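Galtico Handmade
@galticohandmade
Nov 12, 2019

1/ A few people asked about the wall storage in my work nook, so I'll put it all in one thread. Nothing fancy. Baskets on a rail, wallpaper, a floor panel, and a toolbox that stays on the floor.

2/ The wallpaper came first. It's a brown floral from Moltar, and the roll had been in my hall cupboard since we did the bathroom. Big pale flowers, bright green leaves. I did the back and both sides. Matching the pattern at the corners took longer than everything else put together.

3/ Paste tip: do the back wall first and wrap a little of it around each corner, then start the sides. If you do the sides first you get a gap showing right where you look all day.

4/ The frame is aluminum. I bought the lengths from Stamatopoulos, the hardware place near the rail yard. They cut to size while you wait, but measure twice, they don't take cut pieces back. The rail across the back wall is the same stuff.

5/ The long black basket on the back is the one I'd buy again. Five compartments. The tape gets its own spot, and the small odds and ends go further along. Before this they all lived in a biscuit tin and I tipped it out every time I needed something.

6/ Colour of the baskets: one black, two white. I wanted all black but the shop only had the one left. I've stopped noticing. 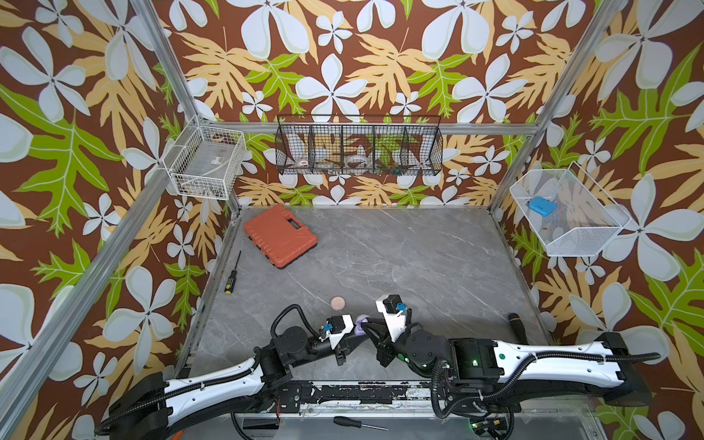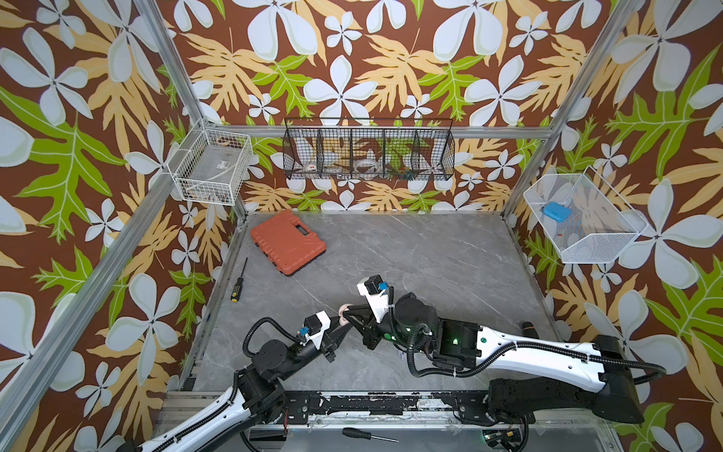
7/ Toolbox. Orange-red, hard plastic, handle on top. It's too heavy to hang so it sits toward the back left. The screwdriver with the yellow and black handle is meant to live inside it and mostly doesn't.

8/ The fine mesh basket on the right is angled out. I can see what's in it without standing up. Small things slide down to the low side, so I wouldn't put screws in there. The blue case is fine.

9/ The white wire one in the left corner is for flat things and packets. It's wire, so keep anything thin in a bag or a box or it may poke through.

10/ The floor panel is a grey marble pattern with white veins. It wipes down with a damp cloth. Dropped pins are easier to find on it than they were on the old carpet, but grey washers disappear completely.

11/ Someone asked about weight. The hooks are Pimotus and the packet says 1000 grams each. I've kept every basket well under that. If you're hanging jars or a drill, get proper brackets.

12/ Still to do: labels for the five compartments, and a lamp. I started on the labels in October and ran out of tape, then bought tape and lost the marker.

13/ Will add the rail measurements tomorrow when I've got the tape measure back from next door.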